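Timing is a software problem, and laboratories should treat it as one

Trinidad Huenchumán
Published 5/29/24

Institutions that train manipulation policies from human demonstrations have spent a good deal of effort on the policy and very little on the clock. This essay argues that the order should be reversed. A laboratory that cannot say when each of its measurements was taken should not expect a learned controller to make sense of them, and no change of network will repair the fault afterwards.

The case rests partly on our own experience at the Fleststead laboratory. In March we reviewed 104 demonstrations recorded with hand-held grippers for a simple task involving paper cups on a table. The marker tracking was sound. The jaw openings were sound. The two streams, however, disagreed about the moment at which the jaws closed, and the gap was not constant. In the worst recordings it reached 70 milliseconds. A policy trained on that material learned to close early when approaching quickly and late when approaching slowly, and the people responsible for it spent 10 working days adjusting the learning rate.

It would be easy to call this an oversight by one team. I do not think it was. The recording software, known internally as Kosia, stamped every message on arrival at the host computer. This is a common choice and a convenient one, for it asks nothing of the devices. It also means that the time on a message includes the delay of the cable, the driver and whatever else the computer was doing. The record then states with great precision something that did not happen at that time.

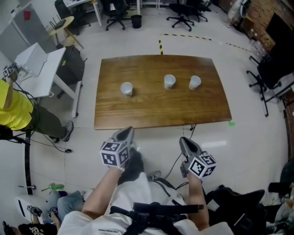

A sounder rule is to stamp at the source wherever the device allows it, to measure the offset between clocks at the start and end of each session, and to store both values with the data. Where the device has no usable clock, the delay should be measured by a repeated movement that both streams can detect, such as a slow opening and closing of the jaws in full view of the camera. Our colleague Iara Olivares wrote a check of this kind for Kosia. It adds four seconds to a session and refuses to save the recording if the streams fail to line up.

That refusal has been the least popular part of the change. Operators dislike losing a session, and the complaint deserves an answer. It has been put to me, fairly, that a large collection with some timing noise may be worth more than a small one without it, and that a policy given enough examples will average the errors away. For random errors there is some truth in this. Ours were not random. They grew with the load on the host, and the load grew when two operators worked at once, so that the error was tied to exactly the kind of demonstration we most wished to learn from.

There is also the question of who bears the cost. A recording rejected on the spot costs the operator a minute. A recording accepted with a hidden fault is copied, converted, shared with partners and built into results, and the engineer who finally meets the fault has no means of tracing it. The Rivadeneira group, with whom we exchange data, now asks for clock offsets before it will accept a transfer – a requirement we resisted at first and have since adopted.

I would go further. Any laboratory that releases demonstration data should publish the timing method alongside it, in plain terms, including the devices for which no proper measurement was possible. Funding bodies that ask for a data management plan should ask for this as well. The Hododden planner, which we maintain for outside users, will from its next release print a warning when it loads a recording without offset fields. Some users will switch the warning off, and they are entitled to do so, but the decision will then appear in their configuration file with a name beside it.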